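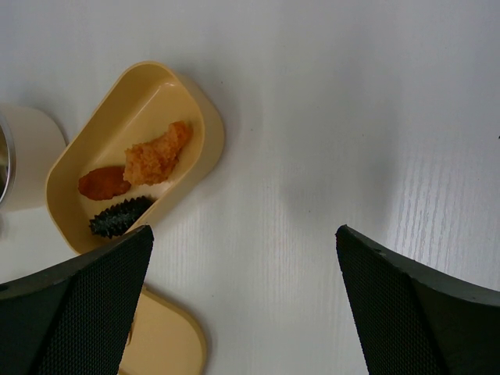
Figure 2. Open container with three items: breaded fried chicken, a smaller brown fried item and a dark, spiny item resembling a sea cucumber.

3.2 Lunch packing layouts

Layouts were drawn from the Promholm list, which groups small dishes by shape and surface and ignores flavor. Each item was assigned to a container, a mat or a cup before packing began. Elongated items were allowed to lie at any angle in the container, and contact between neighbors was not treated as an error. Following Guérin's earlier scheme, a layout was scored on two measures: the share of the container floor left open, and whether the lid could be seated without pressing on the food.

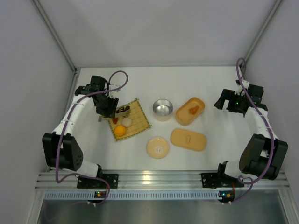
Items assigned to the mat were scored separately, as a flat surface has no wall to limit their spread. Round items proved the hardest to place in a repeatable way - a small push was enough to move them - and their positions were therefore recorded only to the nearest 10 mm. Craggy coatings such as breading held their place better, but made the height of an item difficult to state as a single value. We report the highest point in all such cases.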